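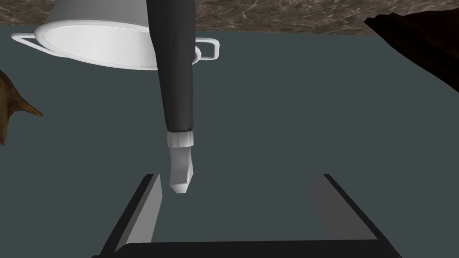
Figure 3. Simulated view from the gripper during the table-clearing task, with the fingers open and a white two-handled pot and a dark-sleeved arm beyond them.

4.2 Clearing the table in simulation

We come now to the part of the study that gave us the most trouble and, we will admit, the most enjoyment. The chore is one that most readers will have done this week without giving it a thought: things have been left out on a table, and they need to be picked up and put where they belong. We chose it after a long exchange with Trudy Costigan at Quinlan, who has spent much of her working life writing task lists for kitchen staff, and who told us that clearing was the job she would hand to a machine first if she could hand it any job at all.

All of the trials in this section were run in Darkeck, the simulator we introduced in Section 3. Each trial begins with the gripper open over or near the table, as in Figure 3, and ends when the chosen item has been set down inside the target area or when the time limit of 75 seconds has passed. We ran 610 trials in all, split evenly between two controllers. The first is the scripted planner supplied with Zurnance, which knows the shape and position of every item ahead of time. The second is our own learned controller, which is given only the view from the gripper and a short written instruction such as "move the pot to the left side of the table."

A word on the items themselves. The white pot with its two loop handles looks like a friendly thing to pick up, and for a person it is. You take a handle in each hand and you lift. A single gripper with two flat fingers has a harder choice to make, and we watched the learned controller make it in several different ways. It could pinch one handle, it could close on the rim with one finger inside the pot, or it could try to hug the whole body from the side. The rim grasp was the most dependable of the three by a good margin. The handle grasp often began well and then let the pot swing, and once a pot is swinging the controller has very little idea of where its far side has gone.

Clutter made everything slower, as one would expect, but it also brought out a fault we had not planned to study. When another object passed close to the space between the fingers, the learned controller would sometimes close on that object and carry on as though it had the right one. Dinesh Singhal first noticed this while going through a batch of early trials by hand, and we are grateful to him for his patience - it is slow work, and the logged scores alone would not have shown it. After we added a check of the grasped item before each lift, wrong-item grasps became much less common, though they did not go away. The check adds a pause that is easy to see when the trials are played back at normal speed.

So, can the machine clear the table yet? With one item and plenty of room, we would say yes, and both controllers did so with little fuss. With several items close together and a sleeve or a handle blocking part of the view, we would say not yet, at least not at a pace anyone in a real kitchen would put up with. The scripted planner kept its lead in these crowded trials, but it had the great advantage of knowing where everything was, and a household does not come with such a list.

Myrto Vlachopoulos has suggested that a second view, from the side of the table, would settle many of the cases in which the gripper loses track of a rim or handle. We think she is right, and a small follow-up of 40 trials with an added side view is reported in Section 5, together with the changes to the instruction set proposed by Irfan Sial.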